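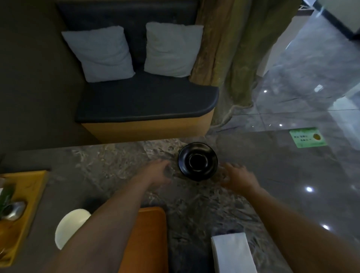 Grerkeck head-mount teaching kit - two months in

Review by Leanne Cropper
Verified purchase

Rating: 4 out of 5

Short version: good kit, annoying software, would buy again. Long version below, written between sessions so sorry for the mess.

What we use it for. We're teaching a two-arm robot to set and clear tables. Plates, bowls, glasses, napkins. Before this we did everything by remote control with the Skanmont leader arms, you hold a pair of small arms and the big ones copy you. Works, but slow. A clear and reset that takes a person under a minute took me four or five by remote, and my shoulders were gone by lunch. The Grerkeck goes on your head instead, and you just do the job with your own bare hands. It tracks fingers and wrists, and the software turns that into arm motions afterwards.

Set up. Box to first recording in 44 minutes, and that includes a coffee. Headband, camera, battery on a cable, small puck that goes in your pocket. Calibration is holding your hands out flat, then making fists, then touching each thumb to each fingertip. Twice if it sulks.

Comfort. Fine for an hour. After that the front pad starts to dig in. Farah Pangaribuan has a smaller head than me and says it slides when she looks down, and you look down a LOT setting a table. We put a strip of foam in the back, sorted. Should come in the box at this price.

Hand tracking. This is what you're paying for and it's mostly very good. Open hand hovering beside a bowl, closed hand around a glass, reaching across yourself - all fine. Loses it when one hand goes fully behind the other, and it will guess, and the guess is usually wrong. You learn to keep your hands apart. Two fingers pinching a paper napkin is hit or miss too.

Clear glass. Everyone asks. The hand tracking doesn't care what you're holding, so a clear glass on a pale marble table is no problem there. The object finder is another matter. Small clear tumblers it misses all the time, shiny black bowls it gets but draws the outline too big. You can fix the labels by hand in the desktop app. Tedious. Slamet Ong did most of ours and he has opinions.

Numbers. We've kept 2,816 demonstrations so far, want 3,000 before we retrain. By remote we'd be nowhere near. Roughest part is throwing out bad ones, the app has no bulk delete. NO BULK DELETE. One at a time, with a pop-up asking are you sure.

Does it replace remote control? Not for us. Your hand can do things the gripper can't, and if you're not carefull you end up teaching it grips it has no way of copying. I caught myself tucking a napkin with my pinky. So now we do the bulk of it with the headset and then a smaller batch on the Skanmont for the awkward parts, stacking mostly. Mixed set trains better than either one alone, at least on our arms. Your's may differ.

Battery. Claimed three hours, we get 2 and a bit. Spare is extra. Buy the spare.

Support. Emailed in June over a dropped-frames problem, got Danang Raju, who answered same day and sent a firmware file that fixed it. Real person, knew the product. Extra half star if I could give halfs.

Bad stuff in one place:
- no bulk delete
- front pad
- export only does their own format, converter is a seperate download
- cable catches on chair backs
- manual is eleven pages and four of them are safety warnings

Compared to the Troltby gloves, which we had on loan - gloves are more exact on the fingers, but you can't feel a thin glass rim through them, and you put things down harder. For tableware I'd take bare hands every time. For tools, maybe the gloves.

Edit 1 August 2021: latest update added multi-select in the clip list. Still can't delete with it. Only rename.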